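4.2 Why people paint their walls cream

I came to this part of the study expecting it to be the dull one. The kitchens in Rernham had already given me plenty to chew on (the business with the worktop heights in Section 3 took me most of November to untangle) and I thought wall colour would be a paragraph at most. Then I started reading the free-text answers, and people had such a lot to say!

Of the 568 households that sent the questionnaire back, 448 had at least one kitchen wall in what I've coded as "off-white". That covers anything the respondent called cream, ivory, magnolia, buttermilk, chalk, "sort of white" or, in one case, "the colour of the inside of a banana". I did think about splitting these up. I even bought paint cards and tried sorting them on my own kitchen floor, but my sorting on the Tuesday didn't agree with my sorting on the Thursday, so one big group it is. Readers who want the finer wording can find it in Appendix B.

What struck me first was how few people described cream as a choice. They'd talk for half a page about the tiles, or the handles on the drawers, and then the walls got "just cream". When I went back and asked on the doorstep visits, the story changed a bit. One woman on the Clirnura estate told me she'd tried a green, lived with it for two winters and painted it out in a single evening. A man three doors down had kept the same tin going for years, touching up behind the bin. Both of them had written "just cream" on the form. I don't think they were hiding anything, I think the question was badly put, and I'd word it differently next time.

The second thing was light. Off-white isn't one colour on a wall, it drifts, warmer in one part and paler in another, and people notice this far more than I'd given them credit for. Several wrote about the wall going grey in a corner and wondering if it was damp (I always asked, and usually it was only shading). A pale worktop comes into it too. Respondents with beige or light wood surfaces were the keenest on cream, and the word they kept using was "calm". Figure 7 gives an idea of the sort of finish I mean, plain and smooth with no pattern to it, along with a light beige worktop of the kind that came up over and over.
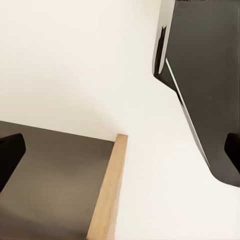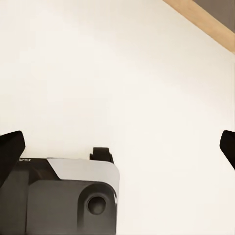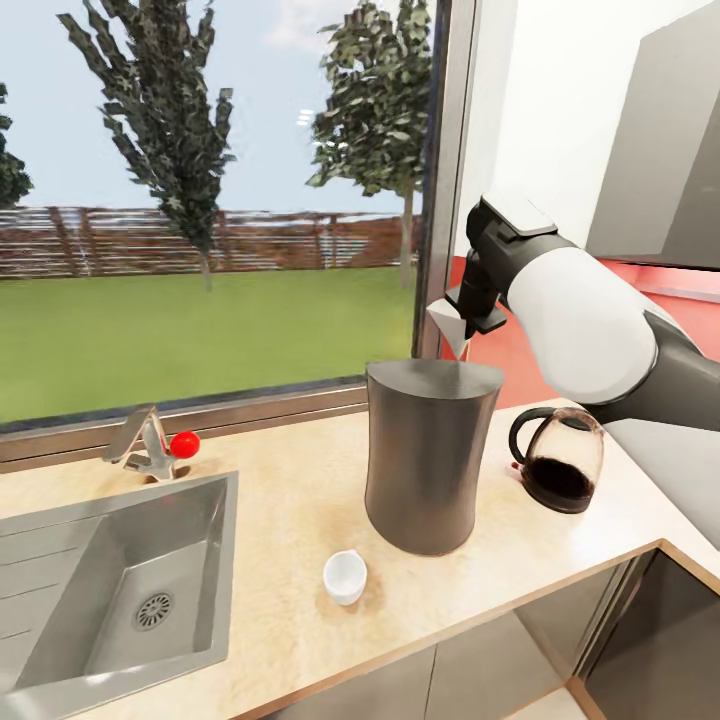 Figure 7. Computer-rendered views of pale kitchen finishes: cream-white surfaces (first and second) and a light beige countertop with a dark grey container (third).

Now, dark things on a pale worktop. I hadn't planned to ask about this at all, but it came up so often in the visits that I added a question halfway through, which means the numbers are patchy and I won't lean on them here. The gist is that people with cream walls like to have something dark standing out. A canister, a bread bin, a heavy pan left out on purpose. "Otherwise it's like living in a yoghurt," as one respondent put it, and I've not been able to look at my own kitchen the same way again.

Cost matters as well, of course. Landlords in the Lahlou Road flats buy off-white by the big tub and use it in every room, so the tenants there inherit the colour and mostly leave it alone. I had wondered if they'd be less fond of it than the owners were. On the scoring question (Table 5) there was hardly any gap between the two groups, and I checked this twice. The tenants who did complain were complaining about the finish, too shiny or too chalky, and whether it would stand up to a damp cloth. Grease behind the hob was everybody's grumble, owner or tenant.

I should be plain about what this can't tell us. Rernham is a small place with almost 1,000 homes on the mailing list, and the ones who didn't answer may all have purple kitchens for all I know. The forms also went out in spring, when people are thinking about decorating anyway. The repeat round, using the Zara questionnaire with the reworded wall question, goes out in the autumn and should help with the second problem, though I can't see it doing much for the first. Ceilings are dealt with separately in Section 4.3.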